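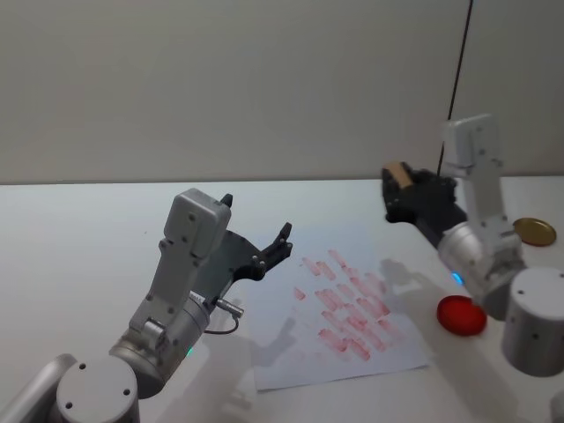 Demonstration teaching (robotics)

By Alhassan. Last revised in May

Demonstration teaching is the practice of getting a robot to do a job by showing it the job, instead of writing out every movement as a program. A person either takes hold of the arm and moves it through the task, or drives it from a distance with a matching set of handles, a headset or a second pair of arms. The movements are recorded and a computer model is trained to copy them.

Two methods

Guiding by hand is the older method and needs little equipment. Its weak point is that the teacher's own hands and body are often in view of the cameras, and the model may come to depend on them. Remote control keeps the teacher out of the way and suits work with two arms, where one person would struggle to push both at once. It is slower to learn. Most handles give no sense of touch, so the operator judges by eye how hard a tool is pressing.

Claims and results

Supporters describe the approach as a way for anyone to teach a robot. The evidence for this is thin. In a trial at the Lovstead workshop, 23 people with no training were asked to teach a stamping task on paper by remote control. Only two produced recordings that were later used. The remaining recordings came from staff, who had practised for nearly 20 hours beforehand.

The Jullemora study is quoted more often and deserves more caution. Its high success rate was measured over 15 attempts, on the same table and under the same lamps as the teaching sessions. Results with the paper turned or the ink pad moved were not published. A short film is sometimes offered in place of such results, although it says nothing about the attempts left out.

Cost

The time spent clearing up and putting objects back between recordings is rarely included in published costs. Umia, a supplier of teaching handles, counts only the minutes in which the arms are moving. Buyers comparing this with ordinary programming should ask for the full working day, including recordings thrown away.

See also: Remote handling; Machine learning; Industrial robot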